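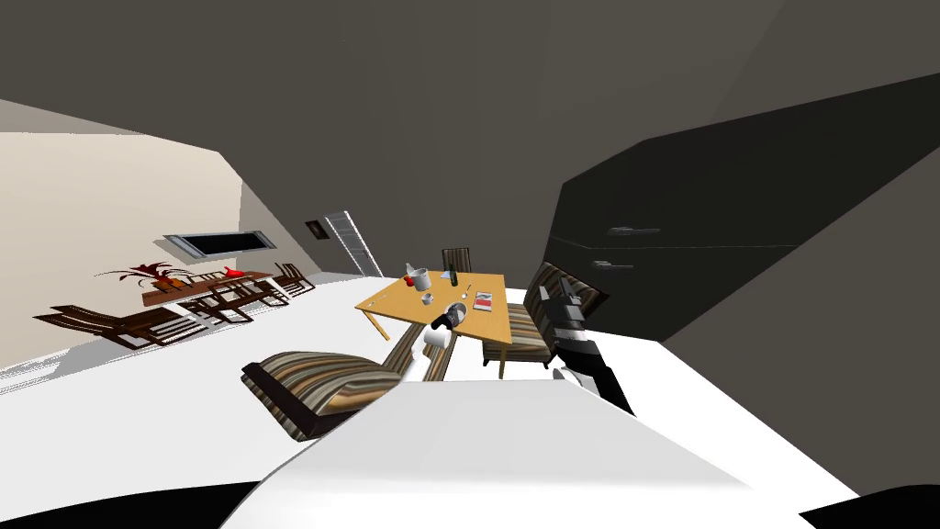 Table-Clearing Routine for a Two-Armed Household Robot
Project report, second-year group: Kiều Cù, Tươi Phí, Aoife Costello
Supervisor: Hằng Đoàn
Submitted 08/08/2024

1. Purpose
The group is building a two-armed robot in the Cinen shared workshop. This report covers the simulation work that preceded assembly of the second arm. All trials were run in a model of a furnished room.

2. Method
Each trial began with a fresh arrangement of household items on a wooden table. The planner was allowed 35 seconds to select an item and an approach direction. A total of 112 trials were completed between March and the end of term.
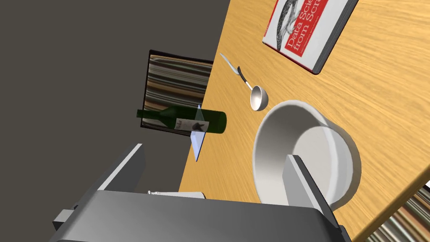 Approach direction proved to be the main difficulty in the close-range trials. A book lying flat offers little for two fingers to hold, and a ladle resting just above the rim of a large white bowl leaves limited clearance for the gripper. The planner was therefore revised to check the space beside each item before lowering the arm.

3. Remaining Work
Eleven trials ended in a planner error and are listed in the appendix. Kiều Khúc will review the joint limits before the code is transferred to the workshop build.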